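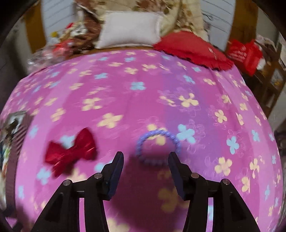
Foros > Moda y compras online > Opiniones de tiendas

Tema: ¿Alguien ha comprado en Dralance? Dudas con tallas y devoluciones

lunaverde_82
31 de julio de 2023
Buenas. Llevo unos días mirando vestidos en Dralance y tengo tres en el carrito, pero no me decido. La guía de tallas da las medidas en centímetros y según eso yo sería una L, cuando en cualquier tienda de aquí uso una M. ¿Son medidas de la prenda o del cuerpo? En la página no lo pone. También me interesa saber cuánto tarda el envío y si las devoluciones se pagan.

marisol_k
Son medidas de la prenda en plano, al menos en los vestidos. Tienes que doblar el ancho de pecho para comparar. Yo pedí mi talla de siempre en uno cruzado, el modelo Gasa, y me queda bien de hombros y un poco justo de cadera. El envío tardó seis días laborables.

tejedora_norte
A mí el modelo Gasa me decepcionó. Por el nombre esperaba gasa y es poliéster normal, bastante más grueso que en las fotos de la web. Lo pone en la composición, abajo del todo y en letra pequeña. Para invierno puede valer, para julio no.

marisol_k
Pues el mío es fino. Lo he llevado todo el mes y no he pasado calor. ¿Cuál compraste tú, el largo o el corto?

tejedora_norte
El largo, en verde. Me costó 40 euros y lo devolví.

lunaverde_82
¿Y te cobraron la devolución?

tejedora_norte
Sí, 6 euros, que te descuentan del reembolso. El dinero llegó a la tarjeta a las dos semanas. Guarda el resguardo de Correos, a mí me lo pidieron por correo electrónico.

pepa.hilos
Yo no compraría vestidos ahí. Camisetas y faldas con goma sí, porque la talla importa menos. Para vestidos me gusta más Truravau: es algo más caro, pero los forros están bien rematados y el cambio de talla es gratis la primera vez.

cosetodo
Truravau ha bajado mucho. El último pantalón que compré venía con la cremallera torcida y el bajo cosido con un hilo de otro color. Me contestaron en inglés y me ofrecieron un vale. El vale caducaba al mes.

pepa.hilos
No he tenido ese problema, y llevo comprando allí varios años. ¿Reclamaste con fotos?

cosetodo
Con fotos y con el número de pedido. Me repitieron lo del vale. Al final lo arreglé yo en casa, pero no he vuelto a pedir nada.

marisol_k
Lunaverde, mira las opiniones que traen foto de clientas y filtra por talla. En el Gasa hay 780 opiniones y bastantes ponen altura y peso. Las que solo llevan estrellas no me las leo.

lunaverde_82
No había visto el filtro, en el móvil está escondido. Acabo de mirarlo y casi todas las que miden como yo dicen que una M. Una dice que la S, pero comenta que le gusta ceñido.

tejedora_norte
Si eres de cadera ancha, ni caso a eso. Ve a por la L y le metes un poco en la cintura.

pepa.hilos
O prueba en Dudás, que tiene tienda física además de la web. Allí te lo pruebas y luego lo pides en el color que quieras. Tienen pocos estampados, eso sí. Si buscas flores no es tu sitio.

lunaverde_82
Flores busco, sí. Dos de los tres del carrito son de flores. Dudás me queda a casi una hora en autobús, así que de momento lo descarto.

marisol_k
Otra cosa: los puntos. Con 2000 puntos te quitan el envío, pero tienes que activarlos antes de pagar, en la pantalla del carrito. Si no los marcas ahí, se quedan en la cuenta y soporte no los aplica después.

cosetodo
Y caducan, igual que los vales.

marisol_k
A mí no me ha caducado ninguno, pero los gasto pronto.

lunaverde_82
Gracias a todas. He quitado el largo y he pedido el Gasa corto en M y una falda con goma. Cuando llegue el paquete pongo aquí las medidas reales.

tejedora_norte
Pon también el ancho de cadera, que en la guía no viene.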